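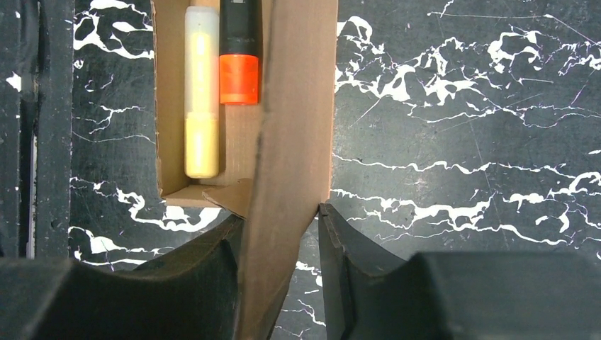

To: wirberg-users
Subject: Re: Width estimate wrong on thin parts
Date: February 22, 2022

> We are running Rotine 4 with the stock grasp filter. On thick parts
> the width estimate agrees with the finger encoder. On cardboard
> panels it comes out too large and the controller stops closing
> early. Is this the segmentation, or are we reading the wrong
> topic?

The topic is right. The fault is in the segmentation. With a panel that joins a box wall of the same colour, the mask runs across the join and the width is taken from the lot. Set merge_adjacent to 0 in the Wirberg config and take the width at fingertip height only. The Dağdelen planner already expects it there. 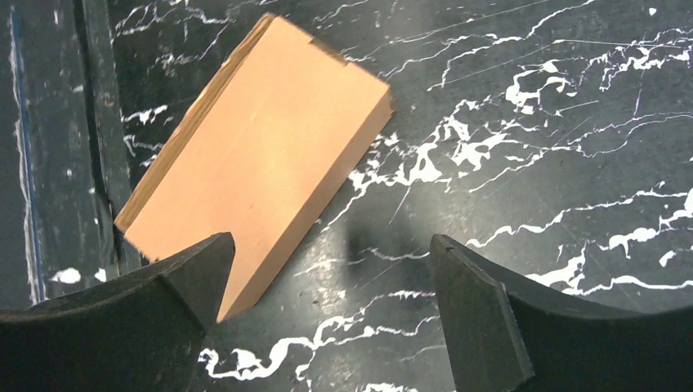

Wooden blocks need a different fix. If one lies at an angle and a fingertip hides its near end, the fitted rectangle comes out short and the yaw drifts. I now fit the long edges first and ignore any pixel inside the finger mask, grown by 14 pixels. White veins in the table top also produce false edges, so drop segments shorter than 30 pixels before the fit.

Both changes are in the Hultine branch. The second needs the finger mask redone if you have moved the wrist camera by even 2 mm. Please send a log with the raw masks if the early stop persists.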